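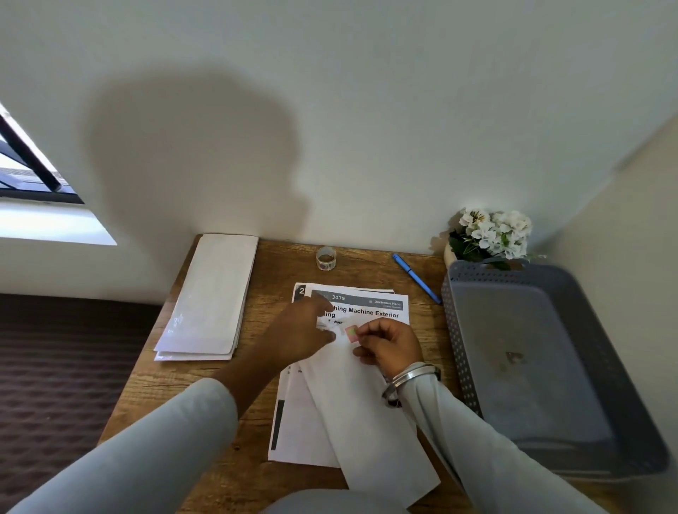 How do you keep handwritten addresses from smearing on the envelope?
Use a pen with ink that soaks in and sets, give it a full minute before you touch it, and write the address before you put anything inside.

I learned this from a batch of over 100 save-the-dates, a good chunk of which I had to redo at the kitchen counter at 10 at night with a blow dryer in one hand. So let me walk you through how I do it now.

What you need

A pen you like, a ruler, a sheet of dark-lined paper, a clean scrap of paper for your hand to rest on, and a few more envelopes than you have names on your list (you will misspell something, I always do). My everyday pen is a fine-tip pigment liner from Wutard. Gel pens are gorgeous but they sit on top of slick paper forever, and I've pretty much given up on them for mail.

Step 1: Test your envelope

Write your own address on a spare one, count to 60, then drag your thumb across it. Hard! If it smears, try another pen before you try another envelope. I had a box of the shiny Cakska ones that hated every pen in my drawer except one cheap ballpoint, so ballpoint it was, and they looked fine.

Step 2: Make a guide

Draw three or four thick black lines on plain paper, a little under half an inch apart, and cut it so it slides inside the envelope. With a thin white envelope you can see the lines right through. For colored or lined ones I use a light pencil line and a soft eraser, but wait a good long while before erasing. Overnight if you can stand it.

Step 3: Write from the middle

Start the name a bit left of center and let it run. Keep the left edge of each line even. Long street names are the troublemakers, so I write those out on scrap first – my cousins on Warraich Terrace have ruined more envelopes than I'd like to admit. Print the zip code big and plain, even if the rest is fancy. Curly sevens are how a card of mine for apartment 703 spent most of July going to somebody else.

Lefties, turn the envelope so it slants and keep your hand below the line you're writing. And park that scrap paper under your palm, because hand lotion makes ink skip like crazy.

Step 4: Lay them out

Please don't stack them yet. I spread mine over the dining table and the ironing board and go make coffee. Once they're set, fill them, seal them and put the stamp top right, with a little space around it.

If it's raining, I rub a white candle very lightly over the dried address. An old trick from the card shop in Dristberg where I worked one winter, and it still works on everything except felt-tip.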